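# The Hairbrush Problem

*Small things that get used every day are the hardest ones to keep in place. A rental building in Mokville has been working on it one basket at a time.*

By Bouchra Erraji

Iman Ramadan can tell you where her passport is, and her spare fuses, and the receipt for a couch she no longer owns. Until last August she couldn't have told you where her hairbrush was. It might be on the edge of the bathtub, under a coat, or in the car.

"I owned four of them at one point," she says. "I could find one. It was never the same one."

Ramadan lives in the Benmoussa, a former button factory turned into 187 small apartments on the east side of Mokville. Most of the units run to 300 square feet. The bathrooms were put in last, and they have a sink, a mirror and no counter. Anything that would sit on a counter in another home ends up on the one table people have, next to the mail and the breakfast dishes.

Ismail Belhaj moved in two floors below her and started a sort of swap shelf by the laundry machines. He put out trays, tins, jars and baskets, and asked people to take one and bring back whatever hadn't worked. Baskets went first.

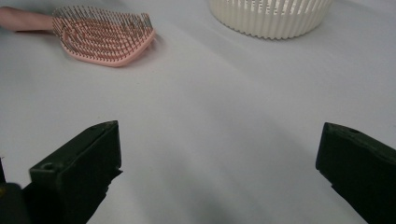
Belhaj had expected people to want lids. A lid hides the mess, and the table looks clear. But the lidded boxes came back within a week or two, and when he asked about it he got much the same answer from everyone: the lid was one step too many at seven in the morning. People set the brush on top of the box. Then they set other things on top of the brush.

Open baskets stayed out. The ones people kept were small and light, and most of them had gaps in the sides. A hairbrush sheds, and a solid tub collects hair and dust in the corners until somebody washes it. With an open weave or a slotted wall you can turn the thing over, knock it against the trash can and put it back.

Size gave more trouble. Châu Mạc, who shares a unit with her sister, took a basket that was big enough for everything and found that everything went into it, including batteries and a bag of rice. She traded down twice. Her rule now is that the basket holds what touches hair – brush, combs, clips, ties – and if something else turns up in it, the thing goes somewhere else that same evening.

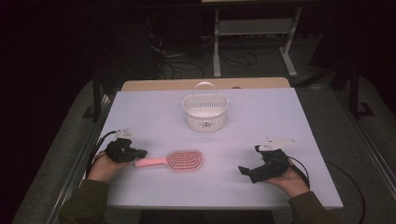
The handle question split the building. Some people wanted a plain bowl shape that could slide under a shelf, and some wanted to be able to pick the whole lot up and walk to the mirror with it. A small white plastic basket with mesh sides and an arched handle does the second job well, though the brush matters too: a pink one with a long, smooth handle has to go in at an angle, and the carrying handle can get in its way. Mạc puts hers in bristles down. Ramadan puts hers in bristles up and says she has never given it a thought.

Saeed Asadi, who runs a housewares stall at the Inedholm market, says he sells some 900 baskets a year and that buyers nearly always measure the wrong thing. They measure the shelf. He would like them to bring the brush.

"Lay it on the table next to the basket before you pay," he says. "If it looks too long, it is too long."

He also suggests cleaning the brush before it gets a new home. Pull the hair out with the end of a comb, swish the bristles in warm water with a drop of shampoo, and leave it face down on a towel overnight. Brushes with a padded base shouldn't be soaked.

Ramadan is down to one hairbrush now. Her basket sits at the window end of the table, and when she has people over for dinner it goes on the bed. The other three brushes went to the swap shelf, where two were still waiting the last time I did laundry.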